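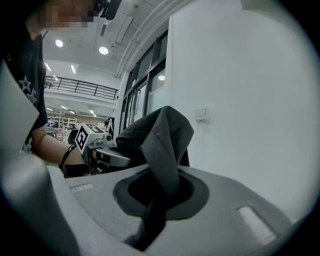
About Chacko Bag Repair

We fix bags. School bags, work bags, hiking packs, the duffel your dad won't throw out. Started in Idar with 2 sewing machines and a folding table, now we're four people and a proper shop. Still no sign out front – look for the green door.

What we do

Zippers, straps, buckles, torn linings. Most zipper jobs are $20 flat. Leather we send out, ask first. No suitcases with wheels, sorry, we dont have the parts.
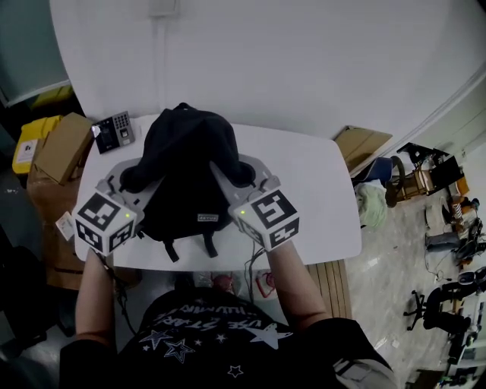
Turnaround is a week, longer in September when school starts and everybody's strap goes at once. Last September we did 133 bags. Plain black backpacks like the one on the white table are the most common thing we get and they all look alike, so PLEASE put your name inside. Empty the pockets too.

Drop off

At the shop or at the Lusomus counter, same prices. Pay when you pick up. Cash or card. Bags not collectd after 4 months go to the Skalteo school drive.

Page updated September 29, 2024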